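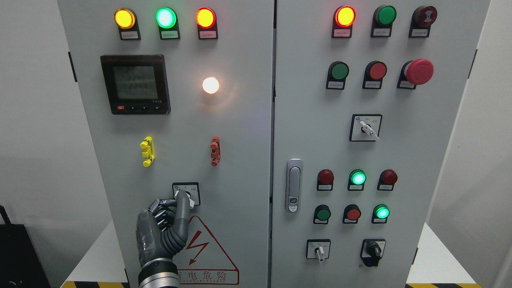
*Control panel, left door. Meter top left, selector underneath, three lamps along the top.*

**Thread: Labelling the lamps on an imported cabinet (and an argument about tape)**

**bench_vice_ken**

We've inherited this with the unit. Two doors, light grey, label plates in Chinese and so small that I'd want a loupe even if I could read them. The previous tenants left no drawings, one key and a mug.

I'd like English labels on it before January, when the new people start. What do you all use? Paper under tape, engraved plastic, or a laminated sheet on the wall next to it? There's a decent bit of pale grey wall going spare.

**ohmwardbound**

Engraved, every time. We got ours from Flerora, 8 quid a plate, and they've outlasted two managers. Paper under tape goes brown and then falls into something.

Amber, green and red across the top of the left door would usually be your three phases if the maker followed the old Chinese colours. Usually. Don't engrave "usually".

**Marrowfat**

> Don't engrave "usually"

I have seen it done. Site in Hull. "USUALLY OFF", white on black, very smart.

**bench_vice_ken**

So the yellowish-white lamp to the right of the meter, the one going like a small sun, is what?

**ohmwardbound**

No idea, and neither has anyone else until you've got a drawing. Could be supply healthy, could be something the builder fancied. Get it traced before you name it.

**Pellworth**

I'll be the awkward one. Leave the door alone. Put a laminated sheet beside it with a photo and numbered arrows, and translate everything on there. Once you start sticking things on the door, people cover up what was there already. You've got a red triangle with a lightning bolt and 高压危险 under the selector. That's "high voltage danger" and it's the one bit of the cabinet anyone can understand from across the room. I'd be very cross to find it under a sticker about who to ring.

**ohmwardbound**

Nobody said to cover the triangle.

**Pellworth**

Nobody ever says it. Then it's three years later and the triangle is behind a fire drill rota.

**cbako**

Chidubem Bako here, I do panels for a living, so apologies in advance for spoiling the fun.

1. Ken, you need a competent person to open it up dead and draw it. Labels come afterwards.
2. The meter is showing 2294 and 2298 or near enough, from what I can make out. If there's a decimal point I can't see, those would be very ordinary phase voltages. If there isn't, please stand further back.
3. The yellow clip and the rust-red clip above the selector: find out what they're for before somebody borrows one for a bag of crisps.
4. Right door, top row: red-orange lit, then a green and a red that are both out. Could be perfectly correct. Could be a dead bulb. Put a lamp test on the list.

**Marrowfat**

Re 2, I enjoyed "please stand further back" as a piece of technical guidance.

**bench_vice_ken**

Standing in the car park as we speak.

Electrician is booked. Sachiko Sugawara, who did the Hayashi building next door, and she quoted 300 for tracing and a drawing, both doors. Seems fair?

**ohmwardbound**

Fair. Bomberg wanted nearly 2000 off us for the same and the drawing came with someone else's address on it.

**Pellworth**

Ask her to do the translations on the drawing as well. Then you've got one document, and it can go on the wall. Laminated. Next to the door.

**ohmwardbound**

And engraved plates on the door.

**Pellworth**

Beneath the lamps, clear of the triangle, and I want it noted that I gave way under protest.

**cbako**

Keep the original plates visible whichever way you go. If you need spares or you ring the maker, the English you've made up will be no use to them at all.

**bench_vice_ken**

Right. Drawing first, sheet on the wall, plates underneath the originals. Flerora do a minimum order of 7, it says, so I'll have one over. Suggestions?

**Marrowfat**

"USUALLY OFF".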